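Workshop notebook, dye kitchen
March, entry 22

Started at 7:40 in the morning. Guðlaug was here before me and had already filled the big pot, so the water was warm when I put on my apron. We use the rain water again this week, because the tap water in the building gives us a greyish yellow and I do not like it.

The question for today is the same as in the last entry: why does the wool from Lernach take the onion skin so well, and the wool from Trercombe stay pale, when both were mordanted in the same bath? I wrote last time that it must be the lanolin. I am less sure now.

What I did. I took 609 grams of the Trercombe yarn, dry weight, and divided it in two parts. First part I scoured again, very slowly, one hour at 60 degrees with the neutral soap. Second part I left as it came from the mill. Then both parts went into alum, twelve percent of the weight, and they stayed there through lunch. I must say that the scouring water was dirty in a way that surprised me. The mill writes on its label that the yarn is ready to dye. It is not so ready.

Guðlaug thinks the mill puts a spinning oil on the yarn and washes it out only halfway. She had the same trouble two years ago with cones from Gutico, and there she solved it with a spoon of washing soda in the scour. I am afraid of soda on wool. She says a small spoon does nothing bad if the water is not too hot and if one rinses until one is bored. We agreed to try it on one skein only.

Onion skins: 98 grams dry, soaked since yesterday evening, cooked one hour and strained through the old curtain. The bath was dark brown like strong tea. I keep writing "like strong tea" in this notebook and I should find a better measure. Maybe a strip of white cotton dipped for ten seconds each time and glued to the page. I glued one today. It is still wet while I write, so the page has a wave in it, sorry. 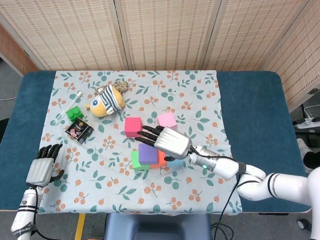 After lunch I put in all the skeins together, with a knot code so they can be told apart: one knot for not scoured, two knots for scoured, three knots for soda. Heated up to 80 degrees and held it there. I turned them every ten minutes with the glass rod. The thermometer with the clip is not reliable, it showed 71 when the other one showed 78. I have put a piece of tape on it and written "low". Please do not take the tape off.

At 3:15 I took them out to cool.

Result, by eye and by the window:

One knot: pale straw, uneven, with lighter places where the tie was.
Two knots: a real gold, even, a little lighter than the Lernach.
Three knots: gold going to orange. Softness is the same as far as my fingers can tell. Guðlaug says it is a bit drier. We will see after it hangs for some days.

So the wool itself is fine and I was unfair to it. The entry from before, where I called it "dead wool", should be read with this in mind. I have made a small arrow in the margin there.

What I still do not understand is the tie marks. I made the figure-eight ties loose, as always. In the one-knot skein they show strongly and in the others almost not. If there is oil, maybe it moves in the warm water and collects under the thread? This is only a guess. Next time I will tie one skein with wool and one with cotton and compare.

Madder. We did not come to it. The roots are ground and standing in the blue bucket with a lid. Somebody should stir it tomorrow morning, I am not here before ten. Do not heat it! The last batch went brown because it got over 70 and I am still a little sad about it.

Costs, so that I have it in one place. The Rutherford shop has sent the bill for alum, cream of tartar and the two sieves, together 1,195 kroner with the postage. The postage is too much. Guðlaug suggests to order for the whole spring in one time, and I have begun a list on the inside of the cupboard door. Please write there what is missing, and write the amount also. "More alum" does not help me.

Small things:

The drain in the left sink is slow again. There was a lump of wool fluff in it as big as a mouse. I took out what I could reach.

The good scissors were in the drawer with the spoons.

The exhaust bath from today is in the white canister, marked "onion, second". There is enough color left for some pale things, perhaps the silk ends. Use it this week, after that it starts to smell.

For the next entry: repeat the soda scour with three skeins instead of one, half the amount of soda, same alum. Hang a piece of each gold in the south window with half of it covered by cardboard, and look at it in one month. I will write the knots on the cardboard too, in pencil, as the pen faded last time before the wool did.

Finished and cleaned at 5:30. The pot is scrubbed, but it is still hot, so I left it on the stove.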